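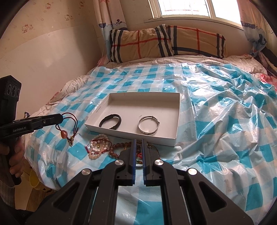 ブレスレットの片づけは、ベッドの上で

八月に入って半袖の日が続くと、手首まわりのものを毎日のように取り替えるようになります。そうすると困るのが、引き出しの中の絡まりです。ひもが玉に巻きつき、房が留め具にはさまり、出かける前の忙しい時間にかぎって一本も取り出せない（皆さんのお宅でもありませんか？）。今回は、わが家で長年やっているブレスレットの整理のしかたを、少しくわしく書いておきますね。

場所はベッドの上がおすすめ

テーブルでやると、玉のブレスレットがころころ転がって、床に落ちたときの音にひやっとします。ベッドなら落ちにくいですし、広さもたっぷり。ただ、布団にじかに置くと細い鎖や小さな飾りが布の目に引っかかるので、つるつるした薄いビニールのシートを一枚敷いてください。青と白のチェックのような、はっきりした柄のものだと、小さな部品がこぼれたときに気づきやすいと思います。しわが気になる方は手のひらで軽くのばすくらいで十分です。わたしは半分くしゃくしゃのまま始めてしまいますけれど、それで困ったことはありません。

浅い箱をひとつ用意する

お菓子やシャツの箱のふたなど、浅くて白い紙箱がとても使いやすいです。深い箱だとつい積み重ねてしまって、結局また絡まりますからね。シートの真ん中に箱を置いて、まだ分けていないものは箱の手前にひとまとめに。手に取って、ほどいて、決まったものから箱に入れていきます。

最初に箱に入れるのは、形のくずれにくいものです。銀色の細いバングルや、しっかり編んだ黒いブレスレットなどは、ふちに立てかけるように入れておくと場所を取りません。ここが片づくだけで残りの山がぐっと低くなって、気分もらくになります。

玉のもの、ひものもの

次は玉をつないだもの。白い丸玉、淡いピンクや桃色の透ける玉、赤茶色のつやつやした大きめの玉と、色の近いもの同士で寄せておくと、あとで選ぶのが楽しいですよ。ゴム通しのものは、ほどくときにひっぱらないこと！一度、友人のŠtěpánka Malýさんからもらったお気に入りを、急いでいてぐいっと引いてしまい、玉が部屋じゅうに飛びました。最後の一粒が見つかったのは、冬にベッドを動かしたときです。

いちばん手ごわいのは、ひものブレスレットでしょう。赤い結びひもや、房のついた細いもの、何色もの糸を使ったもの。これは引くより「ゆるめる」つもりで、絡まりの真ん中を指先でふわっと広げてみてください。固いところは、先の丸い編み針を結び目に差し入れて、ゆっくり揺らします。房は先に水で少し湿らせて指でそろえておくと、ほどく間にばさばさになりません。色落ちしそうな濃い色のものは、目立たないところで試してからにしてくださいね。

ついでに手入れも

せっかく全部出したのですから、しまう前に乾いたやわらかい布でひとふきしましょう。夏は汗がつきますので、金属のものはとくに念入りに。模様の入ったバングルは溝に汚れがたまりやすく、わたしは使い古しのやわらかい歯ブラシでそっとなでています。ひもや天然石の玉は水に長くつけないほうが安心です。

しまい方のこつ

読者のFatos Ionescuさんから、製氷皿を引き出しに入れて一本ずつ分けているとお便りをいただきました。まねしてみましたら、玉のものにはぴったり！バングルは入りませんので、うちではそのまま浅い箱に残して、箱ごと引き出しの手前に置いています。房のあるひもは、短く切ったラップの芯に巻いて、端を軽くはさんでおくと、次に使うときまできれいです。

小さな飾りのついたものは、薄紙を一枚ずつはさんでください。金色の小さな飾りは思いのほかほかの玉に傷をつけますし、なくしやすいものでもあります。切れてしまったものは捨てずに、玉だけ小びんへ。わが家の小びんも、もうずいぶん重くなりました。

最後にシートをたたむときは、四すみを持ち上げて中央にすべらせるようにすると、こぼれた小さな留め具やかんが真ん中に集まります。そのまま紙箱の上で傾けて受ければ、取りこぼしがありません。シートは台所用の洗剤を薄めた布でさっとふいて、陰干しを。くるくる巻いて引き出しの奥に入れておけば、次の衣替えのときにもすぐ出せます。

このやり方はネックレスにも使えますが、細い鎖は指先が疲れますので、お茶をいれて、二日に分けてのんびりどうぞ。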